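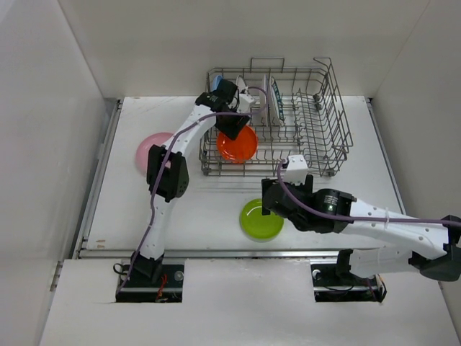

To: arm-wranglers list
From: Rakiya Afolabi
Subject: Re: [arm-wranglers] grip force creeping up overnight?

Somebody from the Dultamlow group wrote:

> We have two arms doing rack loading and the left one squeezes
> harder as the day goes on. By late afternoon it is well past the
> limit we set in the morning. Restarting clears it. The right arm
> never does this, same firmware, same config file (I diffed them
> twice). Has anyone seen this? Our supervisor thinks it is heat.
> I think our supervisor thinks everything is heat.
>
> Second question, what are people using for plates?

Yes, seen it, have the shards to prove it. Your supervisor may even be right for once, but I would check the zero offset on the finger current before you go out and buy a fan.

In our case the driver re-zeroes the current reading each time the gripper opens fully. Fine idea. Except that our open position had been nudged 3 mm too wide by someone tidying up the config back in March (me), so the left fingers were leaning on their own hard stop while the driver calmly wrote down that current as "nothing touching." Each time it did that the zero moved a little, always in the same direction. After a morning of it the arm believed it was holding a plate like a baby bird, and it was holding it like a grudge.

It took 479 grasps from a clean restart to get to the first break. I know the number because the log has a counter, and because I have had to say it out loud in a meeting. The plate was real china, from a set we had bought with the project card in the belief that real dishes make for honest results. The rim went first, then a piece the size of a guitar pick left at speed. The door was shut, everyone was wearing glasses, and the only injury was to the left finger pad. I filed it as a safety event anyway and I think you should too if you get one. The form at Plitirstead has a box for "root cause" which is one line tall.
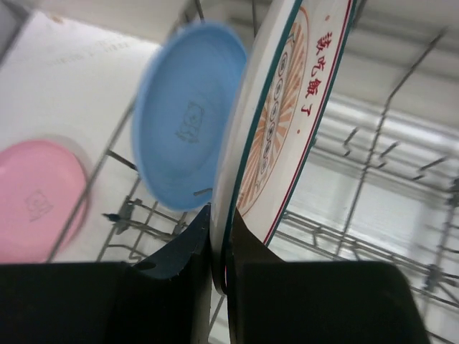 The part that bothered me more than the zero was that the force limit never tripped. We run Turer, our own supervisor process, which is supposed to stop both arms if the squeeze goes past the limit for 10 cycles in a row. It was reading the same corrected current as the driver. So the watchdog was asking the suspect for an alibi, and getting one every time. Edge grasps are where it matters, too. With the rim pinched between the two fingers and the rest of the plate sticking up out of the grip, all of the squeeze goes into a strip you could cover with a thumb, and on a white plate with a dark teal rim I can't tell from the wrist camera whether that is a gentle hold or a terrible one. It looks the same right up until it doesn't.

What we changed, in the order we should have done it:

1. Open position backed off so the fingers never reach the stop. Check it by hand, with the power off, on both arms.

2. Re-zeroing now happens once at startup with the gripper half open. If the offset differs from the stored one by more than a little, the arm refuses to start and somebody has to go look.

3. Turer reads raw motor current and has its own limit. It is a dumber number and I trust it more.

4. Old limit left in place as well. It can't hurt, and taking it out would mean touching Greco's code.

Why only the left arm? Ours had a slightly thicker pad on one finger, from an earlier repair. Measure yours. Same config file does not mean same gripper, as I have now told three people who already knew it.

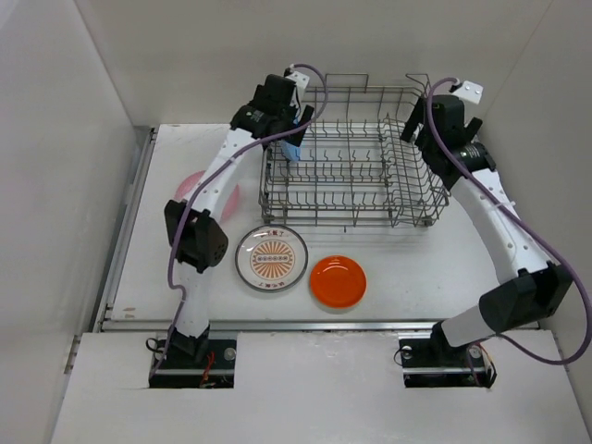 Both arms at the rack, rack empty, plates out on the table.

On plates, go with plastic while you are chasing this. We still use a few mixed ones and the arms have not complained. Do not pick them all the same color or you will spend an afternoon in the logs wondering which one you are looking at.

Since the fix we have done roughly 3,000 grasps with no drift I can see. I am not calling it closed until the pads have been swapped once and it still behaves. If you send me a day of raw current from your left arm, plus the open position from both, I can lay it over ours. Please send the actual file. The last person sent me a photo of a plot on a monitor.

Rakiya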